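How to wax a dry wooden kitchen item

Wooden things in the kitchen lose their colour after a few years of steam and washing. With a simple oil and wax finish you can bring it back in one evening.

You need a soft cotton cloth, fine sandpaper, food-safe mineral oil and a tin of beeswax paste. I use the Skukero paste, the 228 gram tin, and it lasts me more than a year.

First take everything out and wipe the wood with a damp cloth. Do not put it under the tap. Let it dry until the next day.

Sand lightly, always in the direction of the grain. On curved edges fold the paper and use only your fingers. Wipe off the dust.

Put on the oil with the cloth, a thin layer. Wait 2 hours and wipe away what the wood did not drink. If the colour is still uneven, repeat it.

Then rub in the wax. Small corners and dividers are easier with an old toothbrush. After twenty minutes polish with a clean part of the cloth.

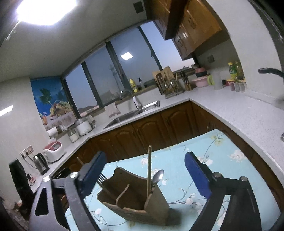 Admasu wrote in the comments that walnut oil also works well, but it needs several days to harden and is not good for homes with a nut allergy. I agree with this, and I stay with mineral oil.

Dry used oily cloths flat outside before you throw them away. Repeat the waxing every February, or when water no longer makes drops on the surface.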